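Tokby Wool Blanket, Heavy Weave

Item 758
In stock, ships within 25 business days in January, a good deal sooner the rest of the year

Colors: Oatmeal, Slate, Moss, Undyed Gray
Size: Throw or Full Bed
Care: Cool hand wash, dry flat

We have been selling the Tokby for longer than almost anything else in the shop, and I still get a little pleased with myself every time one goes out the door. It's a proper heavy blanket, the kind that stays where you put it, and it's woven from two-ply wool that we buy as yarn and send to the same small mill every fall. If you've ever had a blanket that slid off the couch the minute you stood up (I have owned several!), you'll notice the difference the first evening.

The throw is meant for one person and a dog, or two people who like each other. The full bed size hangs down well past the mattress on both sides, and plenty of our customers use it as their only winter cover with a sheet underneath. It is warm. I'd say that plainly to anyone who sleeps hot, and I'd point them to the lighter Jesero instead, which has the same border stitch and comes in three of the same four colors. Moss is the one we couldn't get to come out right in the thinner yarn, though we tried it twice.

What it feels like

Soft, but with a bit of tooth to it. New wool has some life in it, and a Tokby fresh from the box will feel crisper than the one you may have tried at a friend's house. Give it a few weeks on the bed. We brush both faces lightly after weaving, and the nap settles down with use and gets smoother along the folds first. If your skin is very sensitive, please ask us for a swatch before you order. Swatches are free and we mail them in a plain envelope, so look through your junk mail before you throw it out.

The edges are blanket stitched by hand in a matching thread, apart from the Slate, where we use a slightly paler thread that I think looks handsome and Cor Koster, who does most of the stitching, thinks looks like a mistake. We have been arguing over it since the first batch and the pale thread is staying.

Washing it

You won't need to wash it often. Hang it outside on a dry, breezy day and most smells will leave on their own. When it does need a bath, use cool water, a small amount of wool soap, and a tub big enough that you aren't cramming it in. Press the water through, don't rub, and rinse in water of the same temperature. Roll it in a couple of big towels and lean on it. Then lay it flat and pull the corners square while it's damp. Full bed blankets are heavy when they're wet, so get someone to help you lift.

Please keep it out of the dryer. We've had two come back to us the size of a bath mat, and there's nothing we can do for them at that point except say how sorry we are.

Moths like wool as much as we do. For summer storage, wash the blanket first, dry it completely, and put it in the cotton bag it came in, with the drawstring pulled tight and the neck folded over. Cedar helps a little. A clean blanket in a closed bag helps a lot more.

Where to keep it
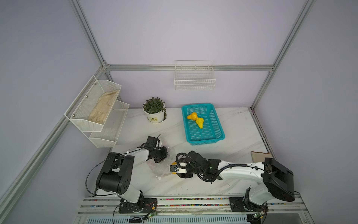 Arnout Prins

I am a great believer in leaving blankets out where people can reach them, and an open shelf suits wool very well because the air gets around it. Fold the throw lengthwise in thirds, then over once more, and it will sit neatly on a narrow shelf without flopping off the front. Baskets are fine too, as long as the weave or wire is smooth, so run your hand around the inside and feel for anything that might catch a thread. Refold along different lines every month or so and you won't get a faded stripe down the middle. Strong afternoon sun is hard on the Moss in particular. And if you keep houseplants on the same shelf, put a saucer under them!

Repairs

Pulled threads can be worked back in with a blunt needle, and we're glad to talk you through it over the phone. For a torn edge or a real hole, mail the blanket back (clean, please) and we'll mend it at cost. Write your name on a slip of paper and pin it to a corner. We had two Oatmeals arrive in the same week with no names on either, and it took us until spring to get them both home.

Details

Fiber: 100% wool, two-ply
Edge: hand blanket stitch
Weight of throw: 1275 grams
Weight of full bed size: 3000 grams
Comes with: cotton storage bag, darning yarn in matching color
Pairs with: Jesero Light Throw, Kudatport Pillow Cover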